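How near can people stand while the arm is working at a sink?
Asked by Burgi Gisler

Hello all. I look after the written rules for a small group teaching a two-armed robot to handle crockery, and I've got myself in a muddle over distances. Our sheet (I inherited it from Remo Ortner, who wrote it when we only had one arm on a bench) says everyone stays behind a line on the floor whenever the motors are live. That was fine then, but now we work at an island with a sink in it, people come up from the side to reset a cup, and the line has rather lost its meaning. I also never know what to say about cables on the floor. Is there a sensible way of wording all this without turning it into a book? Pictures from the island are below, one from the head camera and one from the gripper.

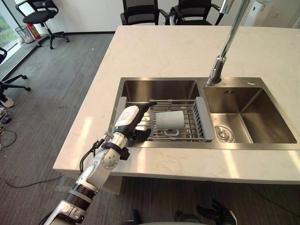
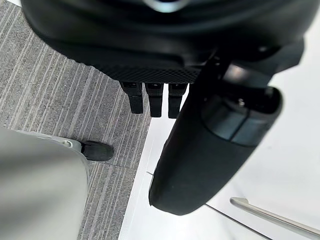 First picture: left arm reaching towards the cup in the rack. Second: the fingers close up, carpet behind.

Svenja Grabner
Oh, I do sympathise, we went through this at Jilholm and it took us most of July! My advice is to drop the single line and write the rule around what the arm can reach, fully stretched, with whatever it's holding, and then add a margin. Go round with the arm at slow speed and mark it on the carpet, all the way round the island. Both your pictures have a shoe in them, so I'd do the sides first. For resets we have one person who holds the stop button and says "clear" out loud, and no hands go near the rack until they've said it. It feels silly for a day or two and then you stop noticing.

As for cables, I can see a long black one lying loose in your first picture, curving under the front of the counter, and a tangle further left. I'd put "floor cables covered or tied back before power on" as its own line on the sheet, and have somebody initial it.

Do get a proper risk assessment done as well, with the real speeds and loads in it. A forum can't give you a distance, lovely as we all are.

Walid Matar
just keep it slow and you'll be fine, we run ours at 7 per cent and stand wherever

Ognjen Živković
Please don't go by speed alone, Burgi. Slow is kind to elbows, but fingers can still be pinched between a gripper and a hard rim at low speed, and a sink gives you plenty of rim. I'd write the gripper up separately from the arm: who may touch it, and in what state (ours is "stopped, and stop button in your own hand"). Svenja's spoken "clear" is good, I'd keep that too. And put a review date on the sheet, so it gets looked at again whenever the bench or the task changes. Ours sat untouched through two moves and still mentioned a door we no longer had.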